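Ticket: Replacement vs. repair for the two-arm bench, and what goes in the October order
Queue: Equipment planning
Status: Open, waiting on quote
Last updated: August 22, 2026
16 comments

Reopening this one because the budget form for October landed in my inbox and I've got to put a number on it. I'd been hoping to coast another season on the grippers we have, but the left one started giving me position faults again and I don't want to ask for money in a panic later.

Quick recap if you're new to the thread. Bench has 2 arms, one parallel gripper on each. The job we're costing is the bottle handling one that Indlow wants. Prolgate quoted us 3977 for a matched pair of grippers with new wrist cabling, and I had sticker shock, so I asked what we could get away with.

Step 1. Looked at the cabling before anything else

Did this with the arms parked and both grippers open. I went over the cable from the left gripper down to its wrist, and then the bundle on the right wrist, which is the one I always worry about (so many wires in such a small spot!). Nothing I'd call broken. I reseated what I could reach and the faults went away for 12 cycles, then came right back. 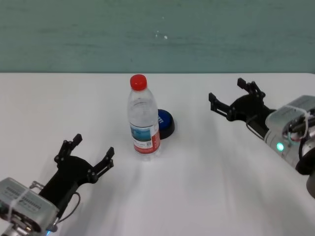 Both arms at the bench with the test bottle. White cable ties are on the wrist housings.

So no, I can't promise it's just a cable. I'd love it to be just a cable — that's pocket change next to the pair.

Those ties bug me too. They do the job, but I'd like proper strain relief on the list whichever way we go. Raner sells a clip kit and I've asked them for a price. No answer yet.

Step 2. Swapped the controller channels

Left gripper on the right channel, right gripper on the left channel. Fault followed the gripper. I ran it twice to be sure, and same thing both times, so the controller is off the hook and I've taken it out of the budget draft. That was the scariest line on there, so I'm pretty happy about it!

Step 3. Figured out what we need for the bottle job

This is where I got stuck on the Prolgate quote, because their cheaper option has a shorter opening. I don't want to buy that and find out in October that it pinches. Our test piece is a plain clear water bottle, red screw cap, paperwork-sized problem really, but it's see-through and it squeezes if you look at it wrong. Indlow says their bottles come in more than one width and they won't tell me the biggest until their own order is signed. Great.

I set the bottle up between the open jaws again to think about clearance on the way in. The round blue thing sits right behind it in this layout, so the right gripper needs an approach that doesn't clip it. I'm writing that into the spec as a reach question for Prolgate, and I'd like them to answer it in writing.
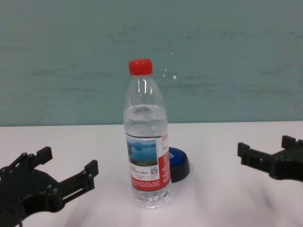 Step 4. What I'm putting on the form

Option A is the full pair from Prolgate at 3977, cabling included. Option B is a rebuild of the left gripper only, through Mfaume, plus the Raner clips. Mfaume did our last rebuild and it held up fine, but they want the unit in their shop before they'll quote, and that leaves us one-handed while it's gone.

I'm leaning A. If we rebuild the left one and the right one goes next spring, we've paid for shipping and downtime twice and we still own old grippers. But I can live with B if the form comes back trimmed — just please decide before the left one goes in a box.

Still waiting on: the clip price from Raner, max bottle width from Indlow, and Prolgate's answer on reach. I'll keep the ticket open till I've got all of those, and I'll log any new faults in here so they're in one place.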